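The week the gripper forgot how hard it was squeezing

I owe the blog a post about the can problem, partly because I promised one in November and partly because Niamh Gilmartin keeps telling people at lunch that I broke the arm. I did not break the arm. I was standing next to it when it did something stupid, and I had my hand on a coffee instead of on the stop button. Those are separate offenses.

For anyone new: I work at Cotoveo, where a handful of us try to get robot arms to put groceries on shelves and take them off again without anyone having to mop. My part of it is grasping, meaning where the fingers go, how hard they close and how they find out they've closed. The code that does the closing is called Marnen. I didn't name it. I inherited it, along with a folder of comments that say "temporary."

So, the fault. We had been running the same pick for most of a morning. Can on the table, arm comes down, fingers close on the rim, lift, shelf, release. Dull as paint, which was the idea. The force limit was set at 10 newtons, which is plenty to hold a can and nowhere near enough to upset one. Then on one pick the fingers closed, paused as if considering their options, and kept closing.

A full soda can under load makes a noise I can only describe as rude. It creaked, then it buckled just under the lid, then it went off sideways across the table. I got a good part of it in the shirt. The arm, having crushed its lunch, lifted what was left and put it on the shelf with great care. The log says the pick succeeded. Technically it's hard to argue.

I hit the stop at that point, well after it could do any good.

My first theory was the sensor. Everybody's first theory is the sensor. I swapped it, recalibrated it, squeezed it by hand while watching the numbers, and it was fine. My second theory was that soda had gotten into something, which would have been a nice theory if it hadn't required the soda to travel back in time. My third theory was Niamh, who had been in the config the night before, and I'd like it on record that I only said this out loud once.

It was the config, though. Some of it was even her edit, but the bad part was mine from last spring. The gripper controller reports force every few milliseconds, and if a reading doesn't show up, Marnen holds the previous value and carries on. A held reading is fine for one missed beat. What I had never written was the part where it gives up. So when the connection dropped out for 40 milliseconds, then again, then for much longer, the software went on believing the last number it had heard, from a moment when the fingers had barely made contact. It saw a force close to zero, decided it wasn't holding the can yet, and asked for more. Very reasonable. It would have gone on asking until it ran out of motor.

The dropout was a connector, by the way. One connector with a tired clip, at the elbow, where the cable flexes. It had probably been wiggling loose for weeks and behaved perfectly whenever I looked at it.

What bothers me is the safety side. We have a separate current limit in the gripper, below all of my code, and that's supposed to be the thing that saves you when people like me are wrong. It was there. It was also set high, because back when we were doing the Cronin demo with big detergent bottles someone raised it to stop the nuisance trips, and then the demo ended and the setting didn't. A can doesn't care. A finger would have. I went back through the run notes and we'd done 3,000 picks with it like that, several of them with me reaching in to straighten a label.

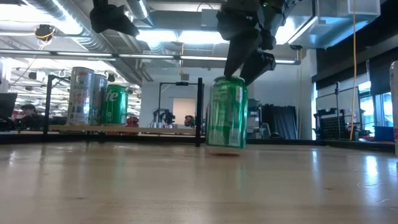
Retesting has been slow, and I've been insufferable about it. New cable, new clip, current limit brought back down, and a watchdog in Marnen that opens a fault if the force reading goes stale, no matter how happy everything else looks. Then a long run of picks on cans, with me pulling the connector at moments of my own choosing. The rim grasp is the awkward one, one finger resting on top of the can and the squarer one reaching for the other side of the rim, so the contact patch is tiny and the force comes up late. That is exactly where a stale number does the most harm, so that's where I keep yanking the plug. The little green light up on the gripper housing is no help at all, incidentally. I used to find it reassuring.

So far it faults when it should. It also faulted twice when it shouldn't, and I've left those in, on the grounds that I'd sooner be annoyed than sticky.

Other changes: the current limit now lives in the same file as the object list, so a detergent setting can't hang around after the detergent has left. The Nonberg cell has the same gripper and the same elbow, so I checked that one too and found its clip in much the same mood. And no hands near the fingers unless the arm is stopped, me included, label or no label.

The fault code for a stale reading is 101. If you see it, check the elbow connector first, then come and find me. Niamh has already put it on a sticky note on my monitor, with a drawing of a can.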